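The Second Life of Household Textiles in a Student House

Project report, Environmental Studies, second-year group work
Authors: Doina Lazarević, Eetu Rantala, Ville Karppinen
Supervisor: Kamala Mathew
January 2026

1. Background

Our group wanted to know what students do with old towels, sheets and kitchen cloths. Clothes are discussed very often in our courses, but household textiles are mentioned only in a few lines of the reading list. We chose the Niskanen student house because two of us live there and we could ask the residents directly.

The house has a shared laundry room and a collection box from the company Zeseck. The box takes clothes and shoes. According to the text on the lid it does not take torn fabric, and many residents told us they did not know where to put a torn sheet.

2. Method

We used a short questionnaire and interviews. The questionnaire was put on the notice board and in the residents' group chat in April. Afterwards we made longer interviews in the kitchens, usually in the evening when people were cooking.

We also weighed the textiles which the residents wanted to throw away during the study. For this we borrowed a kitchen scale from Ville's flat. The first scale could not be used above 3000 grams, so bigger bags had to be divided in 2 parts and the results added together. This took more time than we had planned.

3. Results

The total weight of cotton towels was 2272 grams. Sheets and pillowcases were heavier together, but we do not give a number for them, as one bag was taken to the waste room before we could weigh it. We are sorry for this mistake.

Most of the people we interviewed use an old towel as a floor cloth before they throw it away. Fewer people cut sheets into smaller pieces. The usual answer was that they do not have good scissors, or that the edges lose threads in the washing machine and block the filter. One resident sews the edges by hand and has used the same cloths since her first year. 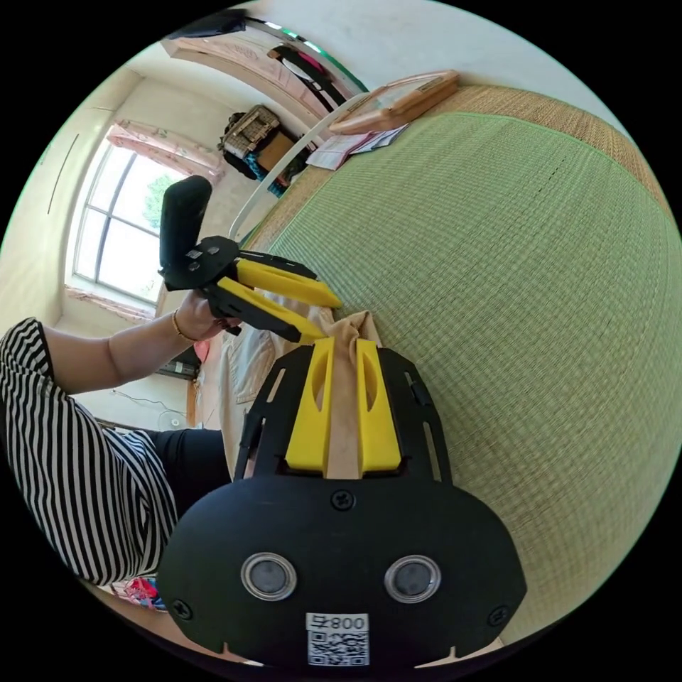 Cotton and linen were preferred for cleaning, and polyester was disliked by almost everybody, as it moves the water around and does not take it up. Microfibre cloths got mixed answers. Some residents like them for windows, but they were worried about small fibres in the washing water.

4. Discussion

The residents are willing to use textiles longer, but the house gives them little help. A pair of fabric scissors in the laundry room would be a cheap start. We asked the repair café Fatov if they could hold an evening about simple hems, and they answered positively, but no date has been agreed.

Our study is small and the people who answered were probably already interested in the topic. We also did not ask how often cloths are washed, which Kamala Mathew pointed out when she read our first draft. A next group should include this question and should begin the weighing earlier.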